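Home Walks Tours Kit Advice How-To Contact

How to Plan Your First Self-Guided Day Walk

Last updated: July 10, 2019

We use cookies to remember your preferences and to see which pages people read. By carrying on you agree to this. OK / Find out more

People often come out on one of our guided walks from Brurnthorpe, have a lovely day of it, and then ask on the way back to the car park how they might do the same thing on their own. I'm always delighted when they do (even if it's not the cleverest thing for business!), because walking with a guide is a fine way to start but there's a special sort of pleasure in a day you have put together yourself. So I've tried to write down the way I go about it, with the dull bits left in, as the dull bits tend to be what people ask me about afterwards.

Start with the distance, and be modest

Think of the longest walk you've done in the past couple of months and enjoyed right to the end. Not survived, enjoyed. Make your first planned walk a touch shorter than that. Reading a map, opening gates and stopping to wonder whether that was the right stile all take more out of you than following somebody else's boots, and if you finish with energy to spare you can always wander round the village and look at the church.

If you really have no idea, 11 kilometres is a good full day for most people who walk now and then. Our own favourite first outing, the Figueroa Loop, is exactly that, and we've sent grandparents and ten-year-olds round it quite happily.

Draw it on paper first

I know everyone has a phone, and I use mine too, but do buy the paper map and spread it on the kitchen table. You get a feeling for the shape of the land that you never quite get on a small screen. Take a soft pencil and mark these as you go:

- where you'll leave the car or get off the bus
- every place where the path splits or crosses a road
- any spot where you could cut the walk short
- water, toilets and somewhere to sit out of the wind

The third one matters a great deal. On the Figueroa Loop there's a lane just past Pisetti Farm that takes you straight back to the village, and knowing it's there makes the whole day feel easier, even if you stride past it without a glance.

Work out the time

Allow an hour for every four kilometres on reasonably flat ground. Then add ten minutes for each 100 metres you climb, and after that add your stops, and please be generous with them! I've never yet had a lunch outdoors that took the fifteen minutes I'd allowed for it.

So, for 11 kilometres with 300 metres of climbing, you'd have two and three quarter hours of walking, half an hour for the hills, and then perhaps an hour for lunch and general gazing about. Call it four and a quarter hours, and start early enough that you'd still be home in daylight if it took you six. In February that means being on the path by half past nine at the latest. In summer you can dawdle over breakfast.

Check the ground as well as the sky

Look at the forecast the evening before and again in the morning, and pay as much attention to the wind as to the rain. Then think back over the week. A bright day after five wet ones can be much harder going than a drizzly day after a dry spell, particularly along the bottom of the Stisteck valley, where the path runs beside the beck and holds its mud well into spring. If there are stepping stones on your route, have a way round them pencilled in.

Pack the night before

Packing in the morning is how I once ended up on a hillside with two left gloves. My own list for a day walk goes like this, and I've hardly changed it in years:

- map, compass, and a phone with a full battery
- waterproof jacket and trousers, whatever the forecast says
- a warm layer more than you think you'll need
- water, a litre at least and two in hot weather
- lunch, and something extra to eat that you'd be pleased to find at four o'clock
- a small first aid kit, with plenty of blister plasters
- a head torch
- a whistle

Put the things you'll want often near the top, or you'll be unpacking your sandwiches onto wet grass every time it spits.

Tell somebody

Leave a note with a friend or neighbour saying where you're starting, which way round you're going and when you expect to be back. Agree what they should do if they don't hear from you. And then, of course, remember to ring them when you're down, which is the part I forget most often.

On the day

Check where you are at each pencil mark, and if the ground in front of you doesn't match the map, stop there and then and go back to the last place you were sure of. It may cost you 17 minutes and a bit of grumbling. Pressing on in hope can cost you an afternoon.

Close gates as you find them, keep the dog on a lead near stock, and say hello to people. They'll often tell you about a flooded path or a good bakery.

When you get home, scribble your real times on the edge of the map while you still remember them. After three or four walks you'll have your own pace to plan by, and you can forget all about mine.

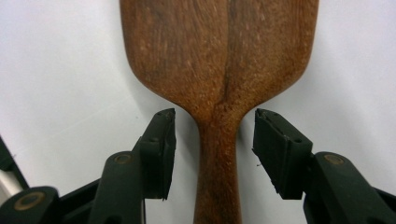 Adel Berrada: Very useful, thank you. I'd only add that it's worth checking the last bus before deciding which way round to walk. We did the Figueroa Loop anticlockwise, found ourselves at the far end of the village with a minute to spare, and had to run for it in full waterproofs. Next time we'll use the lane past Pisetti Farm if we're behind.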